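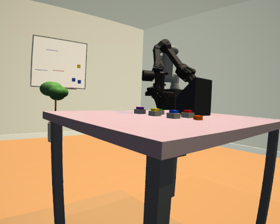

**wamine_dad** wrote:

Anyone here had a dining table delivered by Vavitz? We ordered in November and were told 35 days. It's past that now and all I get is the same email with my order number in it. We're in Abu Hammour, ground floor, easy access.

---

**pkettle** wrote:

Ours took twice what they said. The table was fine. One leg had a scratch and they sent a new one without arguing.

---

**Remigiusz Olszewski** wrote:

Cancel it and go to Vonex. They keep stock and deliver in 2 days. I paid 159 for delivery and assembly, and the men were gone before lunch.

---

**pkettle** wrote:

> Cancel it and go to Vonex

I wouldn't. Vonex tops are thin and mine bowed in the middle after one summer. You also lose the deposit if you cancel with Vavitz.

---

**Remigiusz Olszewski** wrote:

Mine has been flat for three years. Did you have it next to the AC or in the sun? And the deposit is refundable once they miss the date. Read the back of the order form.

---

**pkettle** wrote:

Against an inside wall. I did read the form. It says "estimated" date, so they can't really miss it.

---

**wamine_dad** wrote:

Mine says estimated too. Total was 2133 and I put down half, so I'm not walking away from that. Called at 4 pm and was told the top is in the warehouse but the legs aren't.

---

**tilde_k** wrote:

Ask for the warehouse number, the shop can't see anything on their system. Also measure your doorway before they come. Ours had to go back.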